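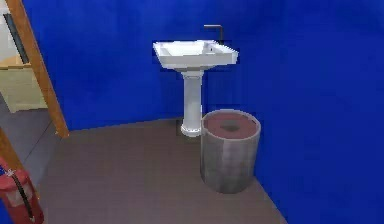
Figure 3.1 The washroom corner of the Wonoston house, rendered in simulation. The pedestal sink and the bin are the two objects used in this chapter.

Chapter 3
From a Rendered View to a Planned Motion

In the previous chapter we loaded a house model into the Tuvix simulator and we drove a mobile base through it by keyboard. The base had no opinion about what it saw. In this chapter we give it one. We will take a single rendered view, find the objects in it, place them on a map of the floor, and ask a planner for a path which stops in front of the sink.

The task sounds small. It touches nearly every part of the software, however, and most of the errors that students meet later in the course can already be met in this one room.

Consider first the tilt of the view. The camera model looks downward at an angle, and for this reason the upright edges on the left side lean strongly. A program which assumes that walls are vertical in the image will fit the door frame badly. The correct procedure is to read the camera pose from the simulator, build the rotation matrix, and do all the geometry in world coordinates. We do this in Section 3.2. Please do not skip it, even if you know the matrices well from another course, as the sign conventions of Tuvix are different from those in many libraries.

Consider next the bin. It stands in front of the sink and to the right, and in the view it hides part of the line where the blue wall meets the floor. The perception module must decide what to do with the hidden part. In our early version the module simply left a gap in the wall, and the planner was very happy to send the robot through the gap. Section 3.3 explains how to mark such cells as unknown, and how to treat unknown cells in the cost map.

Colour gives a third difficulty. The sink is white against saturated blue, so a simple threshold will separate it from the walls. The grey bin is less easy. Its side is shaded in soft vertical bands from light to dark, and the inside of its rim is a dull reddish brown. A segmenter that groups pixels by colour alone tends to return several pieces for one object. We will compare this simple segmenter with the Shiferaw network, which was trained on 2,559 rendered views and is supplied with the course files. You will measure both on the same test set of 141 views.

The fire extinguisher at the lower left is only partly inside the view. Objects at the border need a rule of their own. We keep the detection, but we do not estimate a centre from it until a second view is available.

What you will need

The Ikanden planning library, installed as described in Appendix A
The Wonoston house model, with the lighting left at its default values
The log file from Exercise 2.6, which contains 593 base poses
A notebook for sketches on paper; the frames are easier to draw than to imagine

Terms used in this chapter

Camera pose: the position and orientation of the camera in the world frame.
Occlusion: the hiding of one surface by another, as seen from a given pose.
Cost map: a grid over the floor in which each cell stores how undesirable it is for the robot to be there.
Goal region: a set of acceptable final poses. We use a region and not a single pose, so that the planner keeps some freedom.

3.1 Three frames and their names

Every position in this book is written with respect to a frame. We use the world frame W, the base frame B and the camera frame C. The origin of W is fixed at one corner of the house model and it never moves. The origin of B is on the floor, under the centre of the robot, and its x axis points forward. The frame C has its z axis along the viewing direction, so when the camera looks down, the z axis of C also points partly to the floor. Before you write any code, draw the three frames on paper for a robot which faces the sink, and label each axis.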